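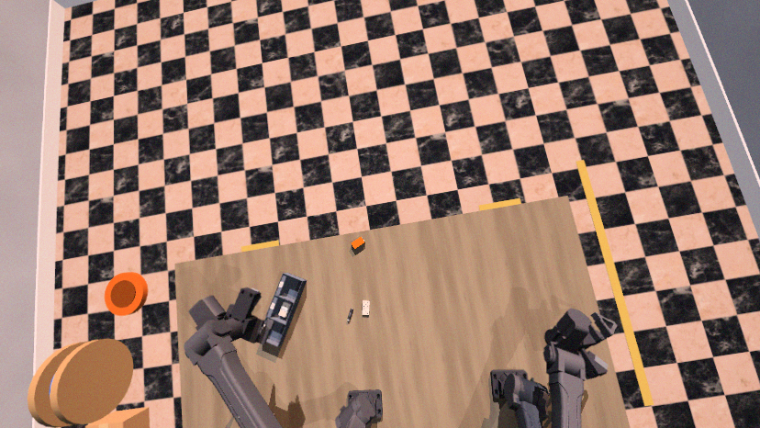 How do you tell a quarry blast from a small earthquake on a single station?

Look at the first push on the vertical and at the time of day. A blast shoves the ground outwards in every direction, so the first movement at the station should be up, and quarries keep working hours. One station can't settle it, but those two together get you most of the way.

June 14, 2023

Wrote that out at the top because Şengül asked me over tea and I made a right mess of explaining it! Anyway, Trotness vault. Went down with Orhun to see why the vertical has been so noisy and came back up with muddy knees and half an answer. The lid seal has gone hard on the side nearest the track and there's a draught you can feel with your hand, so the sensor has been sitting in moving air for goodness knows how long (October at the latest, going by when the long-period stuff starts to wander). Put a new strip of foam round, packed the gap with an old fleece of Orhun's, and levelled the feet again. The bubble was well out. Will leave it overnight before I believe anything.

While it settles I've been going through the Pidlow events. We have nearly 60 picked so far, and Annag has been matching them to the blasting times the quarry sends over. She's got 40 of them pinned down without any argument. Of what's left, 11 are in the small hours, when nothing fires at Pidlow, and those are the ones I'm excited about – tiny things, most of them, but the S wave is lovely and sharp on the horizontals and the first motion is down on several. The rest are a muddle. Muammer thinks some of them are the railway. I think Muammer thinks everything is the railway.

Tried the new picker on the same stretch of record (Trygve's version, the one he calls Raria). It found all the obvious ones and then nine more that I'd missed completely, which was a bit humbling, though two of those are me shutting the vault door. It's late on the emergent arrivals, by eye a good bit late, so the S minus P times come out short and the events end up too close in. Needs a lower threshold or a longer window before it. Told Trygve, he said try both, so I'll try both.
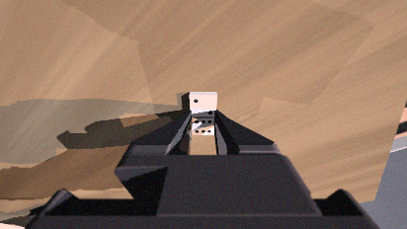 The gaps between the night-time events still bother me. Three came close together, then there was a long quiet, and Şengül wanted to know if the quiet meant one was due. I said I'd not read anything into it with so few. If they're independent, the waiting time has no memory, same as with a die: the one held there has two black pips on its upper face, and a two on one throw tells you nothing about the next. Real earthquakes do bunch up a bit, aftershocks and so on, so I want to test against plain chance first and see whether our three stick out. Muammer says shuffle the event times a good many times over and compare, and he's got a script from the Uçar survey that does nearly that already.

To do: check the vault bubble first thing. Ask Annag whether the quarry clock is on summer time or GMT, as one batch looks exactly an hour adrift. Get the Uçar script off Muammer. Give Orhun his fleece back when the proper foam comes.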